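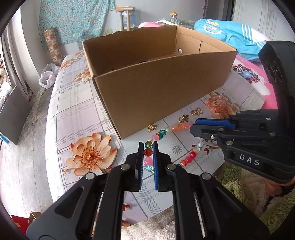

Im Projekt Lunde ist die Inventur der gespendeten Schmucksachen seit dem 12. Juni (Samstag) abgeschlossen. Erfasst sind 127 Stücke, von bunten Perlenketten bis zu Broschen. 90 davon gehen in den Verkauf bei Vovora, der Rest bleibt vorerst im Lager.

Verzögert hat sich die Preisliste, zwei Gutachten fehlen noch. Kanchan Tripathi legt sie bis September vor. 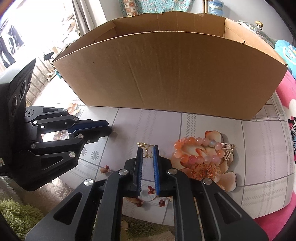 Goldfarbenes Schmuckstück in durchbrochener Arbeit, dahinter ein offener Karton

Mehrkosten sind bisher keine entstanden.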